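We use cookies to remember your preferences and to see which posts get read. Accept all | Manage settings

How I Wash and Rescue Fleece (Blankets, Jackets, the Sad Old Throw)

I've had fleece in my life for as long as I can remember and I washed it wrong for most of that time.
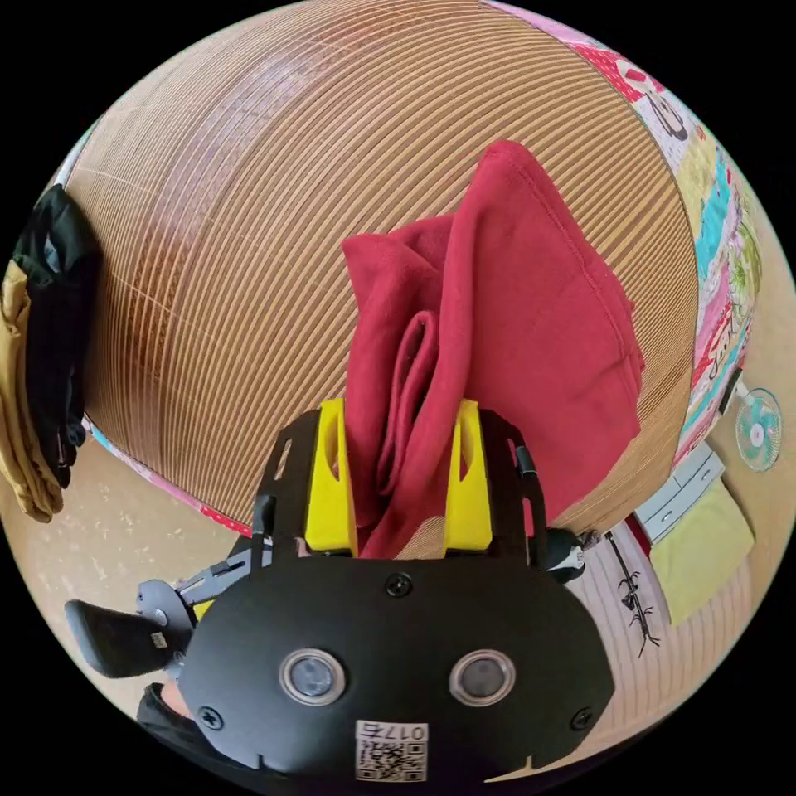

By wrong I mean hot water, a big glug of softener, in with the bath towels, then the dryer on high until it crackled. If that's your method too, no judgment, but your fleece could be so much nicer than it is! Mine went flat and kind of crunchy after one winter and I just assumed that was what fleece did. Then I moved in with a roommate, Remedios Cruzado, whose blankets were older than mine and still felt like they'd come off the store shelf, and I got nosy about her laundry.

This page is everything I do now, start to finish, plus the rescue routine for pieces that have already gone bobbly or stiff. I mean ordinary polyester fleece, the kind in throws and zip-up jackets. Wool is a different animal (sorry) and so is anything with a down filling. Check the care tag first, and if it disagrees with me, go with the tag.

What you'll need

A washing machine with a cold or gentle cycle. Mild liquid detergent. White vinegar, the plain cheap kind. A soft brush, like a clothes brush or a clean baby hairbrush. A fabric shaver or a pumice-style sweater stone if you have pilling to deal with. A drying rack, or a railing, or the backs of two chairs.

I keep my shaver and brush in an old cookie tin on top of the dryer so I don't have to hunt for them. My shaver is a Griltinby that came in a bundle with a lint roller, and it's fine. It's loud. Any shaver with a guard over the blades will do.

Before it goes in the machine

Take it outside and shake it. Really snap it. If you have a dog you'll be amazed and a little disgusted. Fleece grabs hair and crumbs and holds on, and the washer mostly just moves that stuff from one side of the blanket to the other.

For hair that won't shake off, put on a damp rubber dish glove and sweep your hand across in one direction. It rolls up into little sausages that you can pick off. I do this before the wash and again after, if needed.

Then check for spots. I look under the kitchen light, mostly along the edges, where people hold a throw with snacky fingers. For a greasy mark, put one drop of dish soap on it, work it in with a fingertip, and let it sit while you do the rest of your sorting. Don't scrub hard. Scrubbing roughs up the fibers and you end up with a clean spot that's fuzzier than everything around it, which I have done to a jacket, right on the chest.

Zip up the zippers, close the snaps, and turn jackets inside out. Hook-and-loop tabs need to be stuck shut too, or they'll chew on everything in the load.

Sorting

Fleece goes with fleece. That's my whole rule. Towels and new cotton shed lint like crazy and fleece collects every bit of it. I once washed a dark throw with a set of cream bath towels and spent a Friday evening on the couch with a lint roller, feeling very sorry for myself.

If you don't have enough fleece for a load, smooth things like gym shirts or leggings are decent company. Jeans are too rough. Darks can bleed a little the first few times, especially reds and navies, so I keep those away from pale stuff until they've been through the wash a couple of times.

Don't pack the drum. A throw needs room to flop around or the soap won't rinse out. In my machine that's two blankets at most, and if one is the big couch one, it goes in alone.

The wash itself

Cold water, gentle cycle, low spin. Use less detergent than you think, maybe half of what you'd use for a regular load. Leftover soap is the number one reason fleece feels stiff, and I wish I'd figured that out years ago.

Skip the softener completely. I know, it seems backward! Softener leaves a coating, and on fleece that coating mats the fibers together and makes a jacket worse at handling damp. Skip dryer sheets too, same story.

Bleach is also a no. For smells, I add half a cup of white vinegar in the rinse. It goes in the softener drawer and the smell is gone once the fleece dries. (Check your machine's manual on that one, some makers don't love vinegar. And never put it in with bleach.)

If you want to cut down on shedding, wash inside one of those fine mesh laundry bags. I have a Jarnora one that fits a jacket nicely but not a blanket. It catches a bit of fluff in the corners, and you pinch that out and put it in the trash, not down the sink.

Hand washing

I do this for small things like hats and for the one throw my aunt made with a sewn-on border. Fill a tub or a clean sink with cool water and swish in a teaspoon of mild detergent before the fleece goes in. Push it up and down for a couple of minutes. Let it soak for a bit, drain, and rinse until the water runs clear, and then rinse once more.

Don't wring it! Press it against the side of the tub, then lay it on a dry towel, roll the whole thing up like a jelly roll, and kneel on it. Not elegant. Works great.

Drying

Air drying is best and fleece is really fast at it. Even in February, indoors, mine is usually dry by the next morning. Lay it flat or drape it wide over a rack so it isn't hanging from one skinny line, which leaves a crease down the middle that takes forever to relax. Flip it halfway through. Keep it off radiators and away from space heaters, because polyester and direct heat don't get along.

If you have to use a dryer, use the no-heat or lowest setting and take it out while it's still barely damp. High heat is how you get that crunchy, melted-tip feeling, and there isn't really a way back from it.

No ironing, please. If there's a wrinkle, hang the piece in the bathroom while you shower and smooth it with your hand afterward.

Brushing it back up

When the fleece is dry, lay it on a table and brush it lightly in one direction, then the other. Short strokes. You're just lifting the fibers. On a throw this takes me the length of one podcast episode, on a jacket way less, and it makes a bigger difference than anything else on this page.

Rescuing a stiff one

Say you've inherited a blanket that's been softened and hot-dried for years. Try this before you give up on it:

1. Soak it in a tub of cool water with a cup of white vinegar for 2 hours. No detergent.
2. Drain and run it through the machine on a cold rinse, with nothing added.
3. Run a second rinse. If you see suds, do another.
4. Air dry it completely.
5. Brush it all over, both sides.
6. Wait a day, then brush again.

Sometimes it takes two rounds. A gray one I got from my friend Joonas Räsänen's garage sale needed three, and it still has one flat patch near a corner, but it's soft enough that the cat picked it over her own bed. If the tips of the fibers have melted you'll feel tiny hard points when you run your palm over it. Those won't wash out. That blanket can go in the car for picnics.

Dealing with pills

Pills are the little balls you get where things rub, like under the arms or wherever you sit. Lay the fabric flat and hold it taut with one hand. Run the shaver in small circles with hardly any pressure, and empty the cup often, before it's full. Stay away from seams, edges and labels. I nicked a seam once and then had to learn to darn.

A sweater stone is slower but harder to mess up. Drag it one way only and do it over the bathtub because it makes a crumbly mess. A disposable razor does work in a pinch, but you need a very light hand, and I don't recommend it for anything you love.

Storing it

Make sure it's all the way dry. Fold it loosely, or roll it, and put it somewhere it won't be squashed for months. Vacuum bags save a ton of room but they flatten the pile, so if you use them, plan on a shake and a brush in the fall. I roll mine and stand them upright in the hall closet so I can grab one without toppling the pile.

How often?

Couch throws, every few weeks, or more if there's a pet or a toddler in the picture. Jackets, only when they smell or look dirty. Airing one out on the porch overnight buys you a surprising amount of time. Every wash wears it down a little, so don't do it out of habit.

If you've got a stain that won't budge, leave me a comment with what made it and what you've tried so far. Candle wax I'm still working on. The freezer trick got most of it off mine but there's a shadow left, and I'm going to have another go at it this weekend.

More from the laundry corner
How to Wash a Pillow Without Getting Lumps
My Hattar Drying Rack, One Year In
Getting Deodorant Marks Out of Black Shirts
Do You Need to Clean Your Washing Machine? (Yes)
Sewing a Blanket Border Back On by Hand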